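Plilholm Upholstered Headboard, Tall
Sold by Kemwood. Fits full, queen and king frames. Item 2121.

Most headboards do one job, and they do it badly. You sit up to read, your shoulder blades find the one hard rail, and by page four you are lying flat again with the book on your face. The Plilholm was drawn up by somebody who reads in bed and is not sorry about it. It is tall, it is padded all the way up, and the tufting is shallow enough that you won't stand up with a row of buttons printed on your back.

It comes in four colors: Oat, Slate, Brick and Deep Teal. Oat outsells the other three put together, which tells you something about the courage of people buying beds. Deep Teal is the one we keep having to talk customers into and the one that never comes back.

A note on pairing, because we get asked. The teal likes a quiet sheet and doesn't care much what you do with the pillows. Pale walls suit it, white or a light blue. If you own a loud pillowcase that has been living at the back of the closet since some aunt gave it to you, this is its moment.

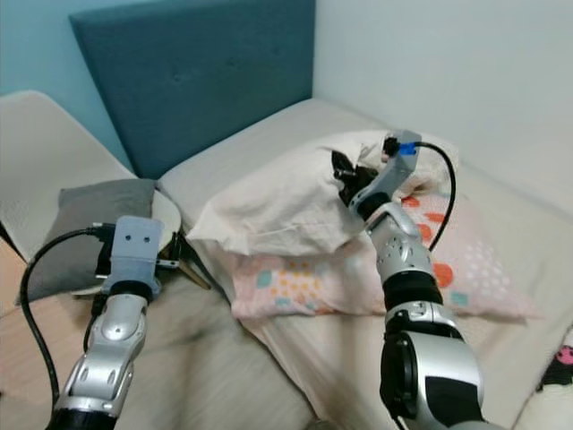
Raghda Tannous writes that she bought the teal for a room with a north window and spent the first week sure she had made a mistake. Then the lamp went on the other side of the bed and the color woke up. She now has the opposite problem, which is that her curtains look tired. She also says the padding is firmer than she expected and that she has stopped stacking three pillows to sit up and gets by with two.

We'd agree on the firmness. The foam is dense on purpose. Soft foam feels lovely in a showroom for ninety seconds and has a dent in it by August, in the exact shape of whoever reads the longest. Ours is tested for 2000 hours of leaning, done by a weighted bag that has never once asked for a snack.

What's in the box

One headboard panel, two legs, eight bolts with washers, one hex key and a folded sheet of instructions. The instructions are good. Reynaldo Galang rewrote them after the first version told people to attach the left leg to the right side, and then told them so again in Spanish.

You will need a second person. The panel weighs 50 pounds and has nothing to grab. You can walk it upstairs alone by hugging it, and people do, and then they write to us about the banister.

Fitting it

Bolt the legs to the panel loosely, stand it up behind the frame, line up the slots, and only then tighten everything. If your bed has one long side against a wall, pull the bed out first. Yes, all the way. Getting a hex key into a two-inch gap with your cheek on the baseboard is an experience, and you can have it for free with any other headboard.

The legs have four height settings. For a mattress over twelve inches thick, use the top one, or you'll have paid for a fair amount of padding that your mattress gets to enjoy in private.

If the frame is one of the Rallis metal ones, the slots are narrower and you'll want the adapter plates. They are sold separately, and we are a little ashamed of that. Put a message with your order and Randa Yammine in the parts room will usually drop a pair in the box.

Cleaning

Vacuum with the brush head once a month, or whenever company is coming. For spills, blot with a damp cloth and leave it alone. The fabric forgives coffee if you get there fast. It does not forgive hair oil, so if yours is a household of hair oil, hang a throw over the top or buy Slate. The cover is fixed and does not come off, however hard you pull at the back.

Small print, in normal print

Price: $285, any color, any size. The king costs us more to make and we lose sleep over it, comfortably.

Delivery: to your front door. Upstairs delivery can be added at checkout, and see above about the banister.

Returns: 30 days, in the original carton. Please keep the carton. Flattening it and promising yourself you'll remember how it went together does not count as keeping it.

Swatches: free, up to four. Look at them in the evening as well as at noon, against the wall you mean to use.

In stock: Oat, Slate, Deep Teal. Brick is back-ordered while the mill sorts out a dye lot that arrived closer to salmon. Ask for Jihad Aoun if you'd like the salmon.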